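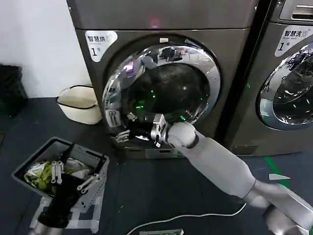 Jade Fraser asks whether the Sitent build can open a front-loader door without a handle sensor. It can. The approach pose is stored per machine, and the fingers close on the rim until motor current passes the limit set in the config file. The limit we run is 3,042 counts. Start lower on a lighter door.

Does each machine need its own profile?
Yes. Dryer and washer are separate entries even when the housings match. Door radius, hinge side and latch force are the minimum fields.

Which arm holds the basket position?
The left. The right arm is reserved for doors. Swapping them is possible but both wrist offsets have to be measured again.

How high should the basket be?
Off the floor, on a stand or stool. Below knee height the left elbow reaches its joint limit before the fingers reach the bottom layer of clothes.

Dark door glass confuses the depth reading. What is the fix?
Mask the glass and fit to the chrome ring. Reflections from the room produce false points behind the door plane. The Skollen branch does this by default from version 7. 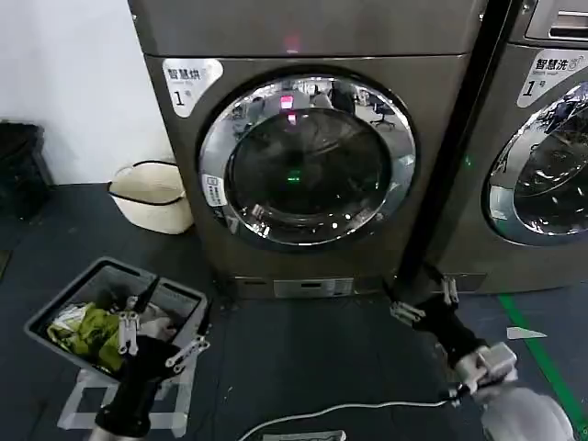

Can the build run unattended?
No. At the Mendulville workshop someone stays within reach of the stop button for every cycle, including the Saturday sessions.

How many grasps are in the shared log?
3,579. Failed grasps are included and flagged in column 2.

Who maintains the gripper files?
Emiko Shibata. Send changes to her as a patch against the Cantero folder, with units in millimeters.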